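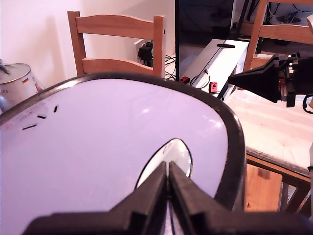
Household chore automation

Household chore automation is the use of robots or other machines to do everyday work in a home -- cooking, loading, wiping, folding, carrying. The term normally leaves out machines that do one fixed job inside a box (dishwasher, dryer, bread maker). Those are appliances. A chore robot has to work with things already in the house, made for hands.

As of the last revision of this article, the short answer to "can they do it yet" is: some of it, slowly, with somebody close by. Floors yes. Lawns mostly. Kitchens and laundry, no, outside of demos.

Background

Robot vacuums were the first home robots sold in large numbers, and still the only ones many people have lived with. The job suits a machine. Flat surface, nothing to pick up, a missed spot does no harm. Mowers followed the same plan outdoors.

Arms took longer. Factory arms are strong and exact but expect each part in the same place every time. A kitchen table doesn't offer that. Early home projects used a single arm bolted to a counter and a marked spot for every object. Later ones moved to two arms, each ending in a two-fingered gripper, and to software trained on recordings of people steering the arms through the job.

Tasks

Lids and doors. Opening an appliance sounds like one step and is several: find the latch, press or lift it, follow the lid along its hinge, let go without it dropping. Rounded glossy lids are hard. Fingers slide, and shiny plastic throws highlights that confuse cameras. Clear windows are worse, as depth sensors tend to read straight thru them. Buttons on the lid get pressed by accident.

Cooking. Stirring and pouring measured amounts have been shown many times. Cutting soft food, less often. Judging when something is done remains mostly a timer.

Dishes. Plates into a rack, fairly good. Nested bowls, wet glasses and loose cutlery, poor.

Laundry. Towels can be folded from a flat start. Pulling one shirt out of a full basket and finding the sleeves is still an open problem, and fast folding videos usualy start with the shirt already laid out.

Tidying. Easy to describe, hard to specify. Game controllers, chargers, mugs, mail -- the machine has to know where each one goes in this particular house. Cables are a known trouble spot. They snag, they look like shadows, and pulling one can bring down whatever is on the other end.

Notable projects

Rurkis. Two-armed bench system for kitchen work. Its first task set had 12 chores, among them opening a lidded appliance, filling it and closing it again. Trained on 3,000 recorded runs. Closing went better than opening.

Hatton. Mobile base with one arm, aimed at older people living alone. Fetch and carry only. The cooking module was announced, then dropped.

Bech. Shop-floor rather than home. Bin emptying, sweeping, returning tools to a wall. Often cited in home robot writing because the workshop in question was small and cluttered, more like a garage than a plant.

Himatik. Software only, no arm of its own. Sold as a layer that lets different grippers share learned skills. Results vary a lot by gripper.

Measuring progress

No agreed test. Most groups report a success rate out of a fixed number of tries, 100 being common. Rurkis reported 32 clean runs from 100 on its full appliance task, start to finish with no human touch. Single steps score far higher, and press coverage tends to quote the single steps. A step that works nine times in ten sounds fine until a chore needs ten of them in a row.

Other problems with the numbers: lighting kept the same, objects kept the same, resets done by a person and not counted. Speed is often left out. So is cleanup.

Shop-floor chores

Further along than homes, but uneven. Moving bins, loading machines and sorting parts are routine where the layout can be changed to suit the robot. Odd jobs in between -- clearing a jam, untangling a hose, peeling off a label -- are still handed to whoever is on shift.

Safety

Main concerns are pinched fingers, hot liquid, and things knocked off tables. Arms for home use are kept weak and slow on purpose, and that limits them: a gripper gentle enough to be safe around a child may not hold a full pot. Emergency stops are standard on lab systems. How one should work in a home, where the person nearby may be asleep or in the shower, is not settled.

Cost

Parts have gotten cheaper, arms most of all. Setup has not. Teaching a system a new kitchen still takes recorded runs in that kitchen or one very like it, and the labor for that is rarely in the quoted price.

See also

Robot vacuum
Robotic gripper
Teleoperation
Home appliance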